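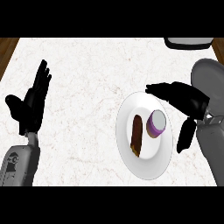 Figure 3. Simulated plate-clearing task with two arms and multi-fingered hands.

4.2 Training in simulation

We collected 1,158 teleoperated demonstrations in simulation and held out 142 of them for validation. Each policy was trained for up to 2,000 epochs with the same settings. Counter texture and object positions were varied between episodes. We then ran 44 test episodes per policy, with starting layouts not used in training. An episode ended early if an object left the counter.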